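Le Clakier 2 revient en mars, avec une banquette et des ambitions

Le petit utilitaire que les artisans de Kaditthorpe appellent « la boîte à chaussures » aura une nouvelle version au printemps. Cula, qui l'assemble depuis ses débuts, a confirmé l'arrivée du Clakier 2 chez ses concessionnaires au mois de mars. La carrosserie ne change pas. Le constructeur parle de « continuité assumée », formule que l'on réserve d'ordinaire aux budgets serrés.

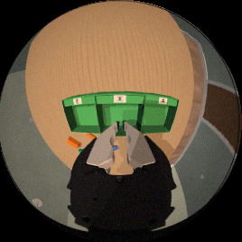
Dernière mise à jour de la page : 20 novembre 2022

Sous le capot, on retrouve le moteur de 96 chevaux, inchangé, qui n'a jamais prétendu impressionner qui que ce soit dans une côte. La boîte de vitesses, en revanche, a été revue : la troisième passe désormais sans qu'il faille la demander deux fois. Les habitués, qui avaient développé un certain coup de poignet, devront réapprendre.

La liste des équipements de série s'allonge avec modération. L'autoradio reçoit enfin le téléphone sans câble, le siège conducteur se règle en hauteur et la porte latérale droite coulisse jusqu'au bout. Celle de gauche reste en option. La climatisation aussi, mais seulement sur la finition d'entrée, que Cula décrit comme « destinée aux climats tempérés » et dont les acheteurs découvriront en juillet s'ils y habitent.

La vraie nouveauté est à l'avant, où la banquette passe de deux à trois places. Celle du milieu conviendra à un apprenti de gabarit raisonnable, à condition qu'il s'entende bien avec le levier de vitesses. Son dossier se rabat pour former une tablette, assez large pour un bon de livraison et un sandwich, dans cet ordre ou dans l'autre.

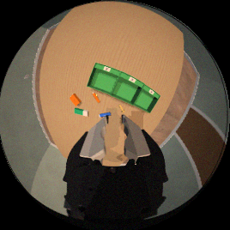
Reste la question du chargement, sur laquelle Cula était attendu. L'ancien Clakier offrait un volume honnête et rien pour l'organiser, si bien que tout ce qui roulait finissait contre la porte arrière au premier freinage. Le nouveau reçoit un bac fixe derrière la cloison, divisé en trois compartiments ouverts alignés, à peu près le principe du casier vert posé sur la table, en nettement plus grand et dans un gris que le catalogue appelle « brume ». Les séparations ne se déplacent pas. Celui qui transporte des tubes longs continuera donc de les passer entre les sièges, comme son père avant lui.

Darcy Tuhiwai, qui tient la concession Mahmoud à la sortie de Kaditthorpe, a pu conduire un modèle de présérie pendant une matinée. « Il freine droit, il démarre à froid et les portes ferment, résume-t-il. Pour mes clients, c'est déjà une brochure. » Il regrette seulement que le témoin de ceinture sonne aussi quand on pose une caisse à outils sur le siège passager, défaut que l'usine promet de corriger avant les premières livraisons. L'usine avait promis la même chose pour le modèle précédent.

La concession Mahmoud a enregistré 367 demandes d'information depuis l'annonce. Toutes ne deviendront pas des commandes, et une bonne part émane, selon le concessionnaire, de propriétaires actuels désireux de savoir si la nouvelle boîte de vitesses se monte sur l'ancien modèle. La réponse est non.

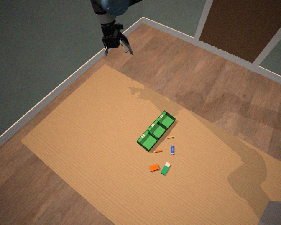 Par la rédaction de Kaditthorpe Auto

Côté tarifs, Cula garde le silence et renvoie à une communication ultérieure. Les concessionnaires s'attendent à une hausse, que l'un d'eux qualifie de « symbolique » sans préciser ce qu'elle symboliserait. L'entretien sera prévu tous les ans et la garantie portée à trois ans, pièces et main-d'œuvre, hors balais d'essuie-glace et hors banquette centrale.

Les derniers exemplaires de la première génération restent disponibles sur parc, en blanc uniquement. Les essais du Clakier 2 se feront sur rendez-vous, à la concession, dès l'arrivée du véhicule de démonstration.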